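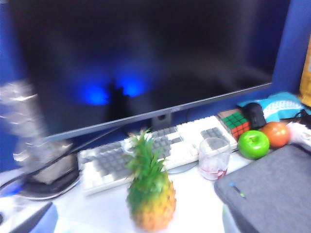

By Wallemeo Głowacki

Section 2: Setting Up the Monitor, Keyboard and Desk Surface

Read this section before you move anything onto the desk. The steps apply to the standard white Sterkwood desk used at a single workstation with one wide monitor and one full-size keyboard. If your workstation has two monitors, use the spacing given in the note after step 8.

Before you start

Clear the desk surface and wipe it with a soft cloth dampened with plain water. Dry it before setting any equipment down. Don't use bleach, acetone or scouring powder on the white surface. These will dull the finish and the marks can't be polished out.

You will need:
The monitor and its stand
The power cord and video cable that came with the monitor
The keyboard
Two soft cloths
A cable tie or a strip of hook-and-loop tape

CAUTION: A wide monitor is awkward to lift alone. Ask a second person to hold the panel while you attach the stand. Hold the panel by its outer edges only. Don't press on the screen.

Placing the monitor

1. Set the stand base on the desk. The whole base must rest on the surface, with no part over the rear edge.

2. Attach the neck to the base following the sheet that came with the monitor. Tighten the screw by hand until it stops.

3. Lower the panel onto the neck and check that it has locked. Try to lift the panel slightly. If it comes up, it isn't locked.

4. Move the monitor back or forward until the screen is 700 mm from where your eyes will be when you are seated. Readers who wear bifocals may want it a little closer.

5. Tilt the screen so that the top edge leans slightly away from you.

6. Pass the video cable and power cord through the hole in the neck if your stand has one and the plugs will fit. Some stands have only a small round hole, like the one in the photo at the top of this section. Don't force a plug through an opening. Tie the cables loosely behind the neck instead.

7. Leave enough slack in both cables for the screen to tilt and turn through its full range.

8. Plug in the power cord last.

NOTE: For two monitors, place the inside edges together and turn each screen in toward the chair. Your chair should face the join if you use both screens equally. If you use one screen most of the time, put that one straight ahead and the other beside it.

Checking for reflections

A glossy screen shows reflections most clearly when it is dark, so make this check with the monitor switched off.

1. Sit down at your normal working height.

2. Look at the dark screen. Patches of light on the glass are reflections of lamps, windows or other bright things in the room. The monitor shown here has two blue ones near the center-left of the panel.

3. Turn the screen a little at a time until the patches move out of the part you look at most. A small change is usually enough.

4. If a reflection stays in place at every angle, move the lamp or close the blind and check again.

5. Repeat the check at a different time of day if the desk is near a window.

You will always see a faint outline of yourself in a glossy panel when it is off. It should fade once the screen is on. If it doesn't, the light on your side of the desk is too strong.

Placing the keyboard

1. Put the keyboard in front of the monitor. Line up the letter keys with the center of the screen. On a keyboard with a numeric keypad, the right end will stick out farther than the left.

2. Leave room for your wrists between the keyboard and the front edge of the desk.

3. Leave the rear feet folded at first. Open them only if typing is uncomfortable with the keyboard flat.

4. Straighten the keyboard before you type. It is fine to leave it at an angle while you are using the desk for something else, but typing on it that way for long will bend your wrists to one side.

5. If the keyboard has a cable, run it behind the monitor base. Don't trap it under the base.

NOTE: Gray and white keycaps show dirt differently. White modifier and function keys usually look dirty first, but clean all the keys at the same time.

Food and drink

Cups and fruit often end up in front of the keyboard, where they cover the keypad and are easy to knock over. Choose one spot for them and keep to it.

1. Put drinks to the side of the desk, behind the line of the keyboard's front edge and beyond its right or left end.

2. Use a coaster under hot drinks. The desk surface is rated for brief contact with warm items only.

3. Put loose fruit in a bowl or on a plate.

CAUTION: If liquid gets into the keyboard, unplug it or switch it off right away. Turn it upside down over a cloth and let it drain. Don't use a hair dryer. Wait until it is completely dry before you reconnect it.

Partition walls

Starine partition panels stand at the back of the desk and stop at desk level or continue to the floor, depending on the model. The blue fabric panels take pins. The blue painted panels don't.

Keep bags and boxes from resting against a panel where they could slide down behind the monitor. Store them under the desk or on the shelf. If you need to hang something from the top rail, use hook part 147 and follow the load limit printed on its packet.

Cleaning

Switch the monitor off before cleaning. Wipe the glass from top to bottom with a dry cloth, then wipe the lower bezel, where dust collects. Never spray anything directly on the screen.

For cable tray fitting, see page 69.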